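Zavley Two-Arm Teaching Station
Equipment for hire and purchase

The Zavley station allows an operator to show a pair of robot arms a task, either by guiding them by hand or by working them from a remote control desk. Each arm carries a two-finger gripper. Every demonstration is recorded and may be replayed, trimmed or discarded before training begins.
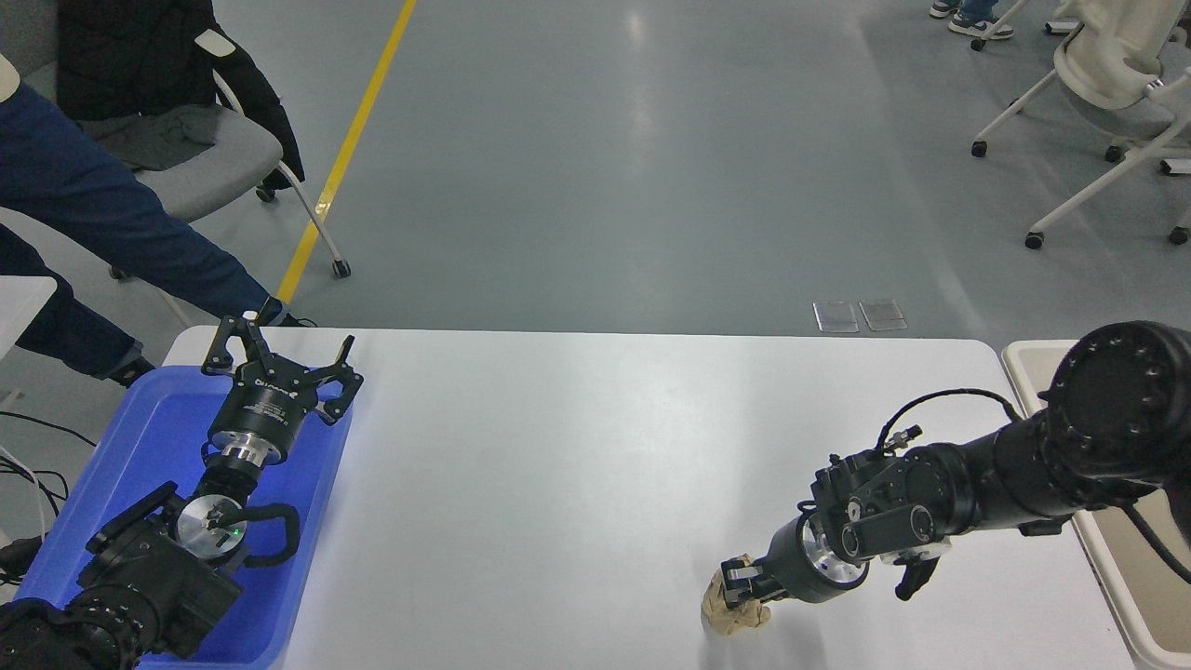
Soft and creased items are harder to teach than rigid ones, and we advise customers to record further demonstrations where these are handled. The controller stores up to 3000 demonstrations — enough for most small workshops.

Supplied with the station: 2 hand controllers, 3 foot switches, Awan recording software.
Delivery: 7 working days.
Training and site visits: Kirsty Nisbet, Trivlow Equipment Office.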